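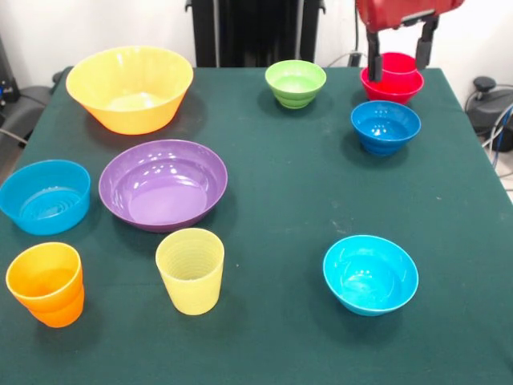

Vinh Bùi maintains that a person needs two bowls in life and that everything beyond that is storage. I had this from him in the parking lot of the Latari housewares fair, before we had bought our tickets, and I spent the next three hours failing to prove him wrong.

Latari fills a hall with plastic every January. The program listed 201 stands, and the first forty seemed to be lids. Past the lids come the bowls and cups, set out on green cloth with the kind of respect I associate with museum coins. There was a big yellow bowl with a flared rim that I wanted at once, for salad, although I don't make salad. The purple one was shallow and so glossy it had the ceiling lights in it. Red bowls nested in red bowls, orange cups in orange cups. I have never managed this at home, where everything I own is a slightly different size from everything else I own.

At the Hedent stand Adesuwa Afolabi let me handle a small lime-green bowl with a stepped outside. I asked what the steps were for. "Grip," she said, and then, after I had gripped it for a while, "and looks."

The Hedent catalog runs to 1,104 items. Chukwu, across the aisle, has 1,160, and put the number on a banner facing Hedent.

Lunch was a rice dish served on paper plates. The coffee came in paper too.

I went back for the yellow bowl at closing time and learned that it was sold by the case. Vinh was waiting by the exit with a bag from Chukwu. He had bought a colander, and he said a colander didn't count.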